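Cirnden Opens Equipment Planning Service for Tabletop Robot Cells

Fixed-scope budgets, shared fixtures and a staged purchase schedule for training rooms and small test labs

CIRNDEN, 25 Dec 2021 - Brerkance, the equipment planning office serving the Cirnden technical colleges, has opened its tabletop robot cell service to outside customers. The service covers specification, budgeting and purchase scheduling for single-arm cells used in teaching, software testing and light handling trials. Orders for planning work will be accepted from February.

Under the service, a customer receives a written specification before any quotation is requested from a supplier. The specification lists the arm, end tool, mounting surface, work boards, test pieces, guarding, control computer and spares as separate budget lines. Installation labor and operator training are listed on their own sheet and are not folded into the equipment price.

Brerkance developed the format during the refit of the Jernier training rooms, where earlier purchase requests had covered the arm and controller only. Mounting hardware, replacement tools and work pieces were then bought under maintenance, and the full cost of a cell could not be read from any one account.

"The arm is the easy line to fill in," said Laiba Qureshi of Brerkance. "Requests come to us with a payload and a reach and nothing about what the arm is bolted to or what it will touch. We send those back with the blank lines marked."

Scope of the specification

The standard specification assumes a bench-height table with a perforated top on a regular hole grid. Work boards bolt to the grid and can be exchanged without moving the arm. Customers who already own a table may keep it if the hole pitch and flatness are recorded on the intake form.

End tools are specified by task. For pushing and sorting exercises on a flat board, a single rigid finger is the default. Two-jaw grippers and suction tools are quoted as options, with their air or electrical supply shown on the same line. A customer who starts with the rigid finger can add a gripper later, provided the wrist adapter is ordered with the arm.

Test pieces are budgeted as a consumable. Sets of small blocks in mixed shapes and solid colors are accepted for most vision and pushing work. The specification calls for a full duplicate set, stored off the table.

Planning charges

The planning charge is $500 for a first cell and $300 for each additional cell of the same type at the same address. A review of an existing purchase request, with no site visit, is $200. Charges are payable on delivery of the specification and are not refunded if the customer decides against buying. Brerkance does not sell equipment and takes no commission from suppliers.

Customers ordering a review may convert it to a full specification within the same budget year. The review charge is deducted.

Purchase schedule

Purchases are divided into two stages. Stage one contains the table, arm, controller, guarding and one end tool. Stage two contains optional tools, extra work boards and second sets of test pieces, and is released after the cell has passed its acceptance check. Items with long delivery times may be moved forward from stage two at the customer's written request.

The acceptance check is run on the customer's premises with the customer's own operators. It covers repeat positioning of the tool over marked points on the work board, stop-button response, clearance between the tool and board fasteners, and camera calibration where markers are fitted to the arm. Results are entered on a signed sheet that stays with the cell.

"Board fasteners were added to the check after the Jernier rooms," Qureshi said. "A low tool path near the edge of a board has to be planned with the bolt heads in the model."

Software

Specifications can be supplied on paper or as a file for Ojo, the asset register used at Jernier. The Ojo file carries 395 fields, most of which are filled by the planner. Customers using another register receive a plain spreadsheet with the same line numbers.

Availability

Intake forms can be requested from the Brerkance planning desk. Applicants should state the intended task, the floor area available, the electrical supply and the budget year in which the money must be spent. Incomplete forms are held until the missing entries arrive and do not keep their place in the queue. 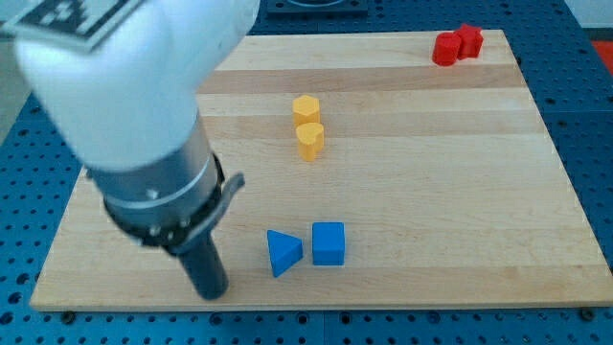 Kamarul Setiawan: Does the two-stage schedule still work if our funding closes at the end of one budget year? We would have to commit the stage two money before the acceptance check is signed, and our purchasing rules do not let us carry an open order over. I would want to see that covered on the intake form before paying for a specification.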